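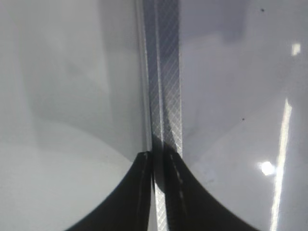 Posted by the editor in Rotary wing | May | 3 comments

The Vonthorpe V-8 is a light single-engined helicopter, built for survey and liaison work. It has a three-bladed main rotor, a two-bladed tail rotor on the left side of the boom and skids instead of wheels. The type was never common. I have been collecting notes on it for some years, mostly from maintenance papers, and this post puts the part about the rotor head in one place.

Early aircraft left the Ultville works with a fully hinged head. Each blade could flap up and down and swing slightly fore and aft, with a hydraulic damper to control the second movement. The dampers leaked. The manual allowed a small amount of weeping at the seal, but if one damper lost more fluid than the other two, the blades no longer kept an even spacing and the aircraft could start to rock on its skids during run-up. The drill was to lift off at once if rotor speed was still high enough, or to close the throttle and lower the lever if it was not. Both are printed on the same page of the flight manual, one under the other, in the same size of type.

The second batch had rubber dampers. These hold no fluid and need no topping up, but they get stiff in the cold. Operators at Otevero, where the airfield is high and the winter mornings are well below freezing, ran the rotor at ground idle for 7 minutes before bringing it up to flying speed. The factory figure was 3 minutes. I have seen both written in the margins of the same checklist, the longer one in ink.

Changing from the old dampers to the new ones was not a straight swap. The brackets on the blade grips were different, and so were the bolts, which were one size up and had to go in with the head at the top. Aircraft that have been converted can be picked out by a plate riveted inside the left engine door. The plate gives the conversion number only. To find the date you need the logbook, and several logbooks are missing.

Blade life was set at 2,000 hours. The spar is a hollow metal section with a bonded trailing edge, and the usual reason for early removal was the bond lifting near the tip. Inspection was by tapping with a coin. A good bond gives a sharp note and a lifted one gives a dull one. The papers say to use a coin but do not say which coin, and the overhaul shop at Valcárcel later made up a small steel hammer for the job and gave it a part number.

Tracking was done with the flag method at first. The blade tips were marked with coloured chalk and a strip of cloth on a pole was brought up to the edge of the disc until each tip just touched it. The height of the marks showed which blade was flying high or low, and the pitch links were adjusted to suit. Later aircraft were tracked with a strobe lamp from the cabin, and this could be done in the hover as well as on the ground. The link adjustment is coarse, and half a turn is often too much. The lock nuts are wired in pairs.

The tail rotor gave less trouble. Its gearbox holds very little oil, and the sight glass is on the side away from the access step, so it was sometimes missed. A service letter moved the check to the walk-round before the first flight of the day. The chip plug in the same gearbox was changed to a self-sealing type on the last 8 aircraft built. Some earlier ones were given it at overhaul, but I have no full list.

I still need a clear copy of the damper conversion sheet, second issue. The one I have is a photocopy with the torque table too faint to read in the lower half. The first issue is no use, as the bolt lengths in it were wrong and were corrected by hand.

Filed under: helicopters, rotor heads, Vonthorpe
Previous post: Fuel drains on the V-8
Next post: Otevero airfield, hangar doors and apron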